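Diese Seite verwendet Cookies. Mit der weiteren Nutzung stimmst du dem zu. [OK] [Mehr erfahren]

# Triklow - Teller- und Scheibendatensatz der Roboter-AG

Hallo zusammen! Ich bin Nkrumah Fiadzo und kümmere mich in unserer Studi-AG in Runinau um die Daten. Triklow ist unser Semesterprojekt: Zwei Arme sollen lernen, rundes Zeug zu greifen und wegzuräumen (klingt leicht, hat uns aber den halben August gekostet). Wir steuern alles von Hand fern und nehmen dabei auf.

## Inhalt

- 231 Episoden, davon 83 mit Tellern auf dem Tisch
- Blickwinkel: Handgelenk und fest montiert
- Ordner `bawa/` = Rohdaten, `guller/` = geschnitten 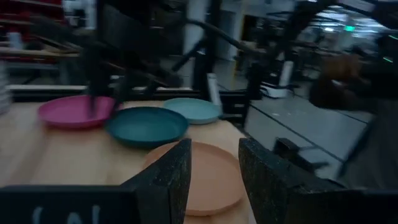 Handgelenkkamera, Greifer offen am orangefarbenen Teller

Die Teller haben verschiedene Farben, damit man die Aufgabe als Satz dazuschreiben kann ("nimm den pinken"). Bewegungsunschärfe haben wir dringelassen - wer scharfe Einzelbilder braucht, filtert bitte selbst!

## Scheiben und Regal

Beim Regal wird gestapelt, und da sind wir noch richtig langsam. Die Fingerspitze muss ziemlich genau sitzen, sonst rutscht der ganze Stapel mit.

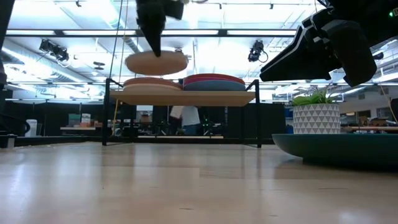 Für den Einstieg würde ich trotzdem mit `guller/` anfangen, Version 2. Die Zeitstempel sind dort schon angeglichen, in `bawa/` hinkt der zweite Arm manchmal hinterher. Fehlversuche sind mit `fail` markiert und ausdrücklich erwünscht.

## Kommentare

**lötkolben_k:** Läuft bei mir, danke! Kommen noch mehr Episoden?

**Nkrumah:** Ja, 500 sind das Ziel :)

**mira.t:** In `bawa/` fehlt bei mir die Labeldatei.

**Nkrumah:** Ups, lade ich heute Abend hoch.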